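# The long way to pick up a piece of fruit

*4 October 2023*

Covadonga Valcárcel keeps a spreadsheet of failures. It has a row for each time one of her arms dropped something, pushed something off the table, or closed its fingers on air. When I visited in August she had it open on the left-hand monitor and she went back to it all morning, the way other people go back to their email.

Valcárcel runs the data group at Drellach, a company that makes control software for robots that sort and pack food. The group is eight people in two rooms above a tile showroom. Their job is to produce examples. A learning system needs to be shown a task many times before it can do the task itself, and someone has to decide what it is shown, record it, check it and label it. At Drellach that is a full-time job for all eight.

The current project is called Stodo. It covers the handling of single items of produce on a flat surface: find it, close on it, lift it, put it in a container. The group set itself a target of 3000 accepted examples for the first release. On the day I was there they were well short.

"People ask why it takes so long when the arm only has to pick up a piece of fruit," Valcárcel said. "I tell them to come and label for a day."

## Driving the arm

Most of Stodo is recorded in simulation. An operator sits at a desk with a hand controller and drives a rendered arm around a rendered table. Each attempt is called an episode. The operator gets an instruction at the top of the screen, presses a pedal to start, does the task, and presses the pedal again to stop. The software saves what each of the virtual cameras saw, along with the position of every joint and the opening of the gripper.

A good operator can finish an episode in under a minute. I took a good deal longer. My first try ended with a lemon rolling away from me across the table, and the second ended when I drove the wrist into the tabletop and the software stopped the run. The controller itself is easy enough. The hard part is depth. On a flat screen it's difficult to judge whether the fingers are over the fruit or a little in front of it, and you only find out when you close them.

The experienced operators have their own ways around this. One watches the shadow of the gripper on the table. Another comes in from the same side every time, which is fast but causes trouble later on. If every example approaches from the left, the system learns that fruit is approached from the left. Valcárcel has had to throw out good work for that reason. In June she pulled 273 episodes from a single operator. All of them had succeeded. They were too much alike.

The operators now get a card at the start of each session that tells them what to vary. It might say to approach from the far side, or to grasp nearer the narrow end, or to pause above the item before going down. The cards aren't popular. They slow everyone down, and after an hour or so it takes some effort to keep doing an easy thing in an awkward way.

## Why simulate at all

Drellach does have real arms, two of them, in the back room. They are used for testing, and for a small number of recorded examples that go in with the simulated ones. Real fruit bruises, and it has to be bought. It also changes through the day, so that an item recorded at nine in the morning doesn't look quite the same at four.

A simulated table can be reset with a keystroke. The fruit goes to a new spot at a new angle and the next episode can begin. The lighting can be changed, and so can the surface under the fruit. The same recorded motion can sometimes be rendered again with a different tabletop, which gives several examples for the price of one, although Valcárcel is careful with this. She counts such copies separately and won't let them make up more than 40 per cent of any batch.

The models of the fruit come from a scanning firm called Bassi, which photographs real produce from all sides and turns it into textured shapes. The shapes are good. The weights and the friction are guesses to begin with, and the group adjusts them by hand. For a while last year the simulated plums were so slippery that they shot out of the gripper like soap. An earlier batch of avocados had the opposite problem, and stayed stuck to the fingers after they had opened.

That kind of error matters more than how the picture looks. A system trained on sticky avocados learns that it can be careless. Put on a real arm, it lets go too early or holds on too lightly, and the fruit ends up on the floor. It took the group most of a month to work out that the avocados were the cause, and the whole batch had to be recorded again.

## The trouble with pears

Of everything in the Stodo set, pears have taken the most time. An apple or an orange is close enough to a ball that the direction of the grasp hardly matters. A pear lying on its side has a wide end and a narrow end, and the weight is mostly in the wide one. Grasp it by the neck and it swings when it's lifted. Grasp it at the very bottom and the fingers tend to slide off the curve.

Then there is the stem. Operators are told to keep the fingers off it, and reviewers reject any episode where it has been used as a handle. The software doesn't know a stem is weaker than the rest of the fruit. As far as the simulation is concerned it's all one solid piece, and a lift by the stem will work perfectly well. On a real pear it would snap.

Colour makes a difference too. The first pears in the set were plain green, and a system trained only on those did poorly when it was shown a brown one. Russet skin is blotchy and doesn't reflect much, and against some wooden surfaces its edges are harder to pick out. So the group added brown pears, and pairs them with a range of tables, pale and dark.

The task as written is short: put the pear in the bowl. Each episode is recorded from more than one viewpoint, and a reviewer goes through all of them before marking it accepted.

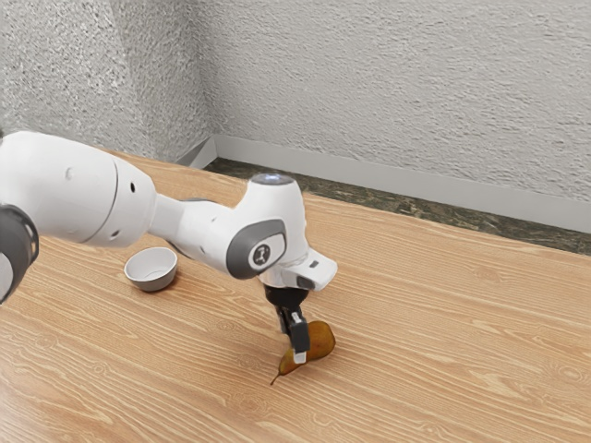
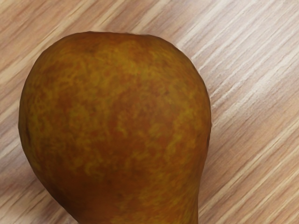
Review is where the spreadsheet comes in. Two reviewers look at each episode without seeing the other's mark. They note whether the task was completed, whether the fruit was handled in a way that would have damaged a real one, and whether anything odd happened in the physics. When the two disagree, it goes to Valcárcel. She says most of the disagreements are over what counts as rough handling, and she has rewritten that section of the guidelines four times.

Failed episodes are kept. Some are used in training as examples of what not to do, and others are kept because they show how an operator got out of trouble. A fumble followed by a second, better attempt is one of the most useful things the group can record. It's also hard to get on purpose. Operators asked to make a mistake and recover from it tend to make very tidy mistakes.

The company has tried to cut down on the labelling. A tool from another supplier, Darkov, proposes a label for each stage of an episode, and a person then confirms or corrects it. Valcárcel says it's good at spotting the moment the fingers close and poor at telling a firm grasp from a bad one. She has kept it for the first pass. The reviewers like it well enough, though one of them has turned off the sound it makes when it finishes a file.

## What comes next

After single items, the plan is to move to piles. Fruit in a pile touches other fruit, and taking one piece can shift the rest, so each episode will take longer to record and longer to review. Valcárcel expects the rejection rate to go up sharply. She has asked for two more operators and has been told she can have one.

There is also the matter of bags and nets, which don't simulate well at all. The group has put these off until next year and will probably record them on the real arms in the back room. Someone will need to clear the shelving out of there first.

Before I left I asked to try again, and was given the lemon. I came in slowly from the right, watched the shadow, closed the fingers and got it off the table. It went into the bowl on the second go. Valcárcel played the recording back and rejected it. I had held the pedal down through the whole first attempt and let it up before the lemon landed, so the file stopped short of the part that counted. She added a row to the spreadsheet and put me down as a guest.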